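**Equipment Planning Board > Capital Requests > Hand-held grippers for the next budget round**

**Latifa Abdel Hamid** wrote:

Colleagues at Gurnholm are asked to comment on the draft request before it goes forward. The proposal is to buy 4 further pairs of hand-held grippers from Rudd for the recording of household tasks. The arm purchase discussed in October would be deferred to the following year.

The draft allows 3401 per pair, including the marker blocks, spare finger pads and one charging case. It doesn't include head-mounted cameras, storage or staff time. I should be grateful for views on whether the quantity is right and whether the floor can take more operators at once. The workshop is already in use by several people while recording is under way, and the tables are shared.

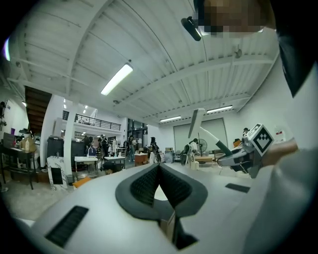 **Diarmuid Madigan** wrote:

The quantity seems to me too high for a first purchase. My reading of the booking sheet is that the present pairs were reserved for 57 sessions in the last period, and that 77 slots were available. Until the existing equipment is fully booked, I can't support four more pairs. Two would be reasonable, with the balance held for maintenance.

I would also ask that the pads be costed separately. They are a consumable and shouldn't be bought from the capital line.

**Latifa Abdel Hamid** wrote:

The point about the pads is accepted and the draft will be changed. On the bookings, the unused slots fell almost entirely in the early morning, when the building has no reception cover. They can't fairly be counted as spare capacity.

**Sibusiso Mnguni** wrote:

With respect, both posts treat the grippers as the limit. In my view the limit is work surfaces. An operator recording a sink task needs the counter to himself for the whole session, and an operator at the white tables needs clear space on every side. If four more pairs arrive and the furniture remains as it is, the operators will be waiting for one another.

I would propose the following order of spending:

1. Two pairs of grippers.
2. A second counter with a sink and tap.
3. Storage and backup for the recordings.
4. Any further pairs, subject to review.
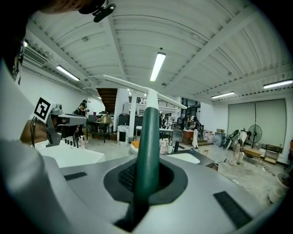

*Hand-held units in use near the sink counter, mezzanine and stairs behind.*

**Hakim Pasaribu** wrote:

I don't agree with item 2. Plumbing work at this site requires the landlord's consent, and the last application took most of a year. Fimcombe has a fitted kitchen which stands idle outside teaching hours. It would cost us only the transport of the equipment, and recordings made in a second building are of more use than further recordings made in the first.

Sakach has also quoted for a comparable unit at a lower price. I haven't handled it and make no claim for its quality, but the purchasing rules ask for more than one supplier to be considered.

**Diarmuid Madigan** wrote:

The Sakach quotation excludes the mounting for the markers. Once that is added the difference is small. There is also the matter of mixing two designs in one set of recordings, on which I would want advice before any order is placed.

**Sibusiso Mnguni** wrote:

I am content to replace item 2 with the use of Fimcombe, provided that somebody confirms the hours in writing. My objection to four pairs stands.

**Latifa Abdel Hamid** wrote:

A revised draft has been placed in the shared folder, dated November 13, 2024. It requests two pairs now and two on review, with pads moved to the consumables line. The supplier is left open. Hakim is asked to obtain the Fimcombe hours, and Diarmuid to send me the full text of the Sakach quotation.

**Hakim Pasaribu** wrote:

I have written to Fimcombe. Please note that the revised draft still shows the charging case twice, once under each purchase.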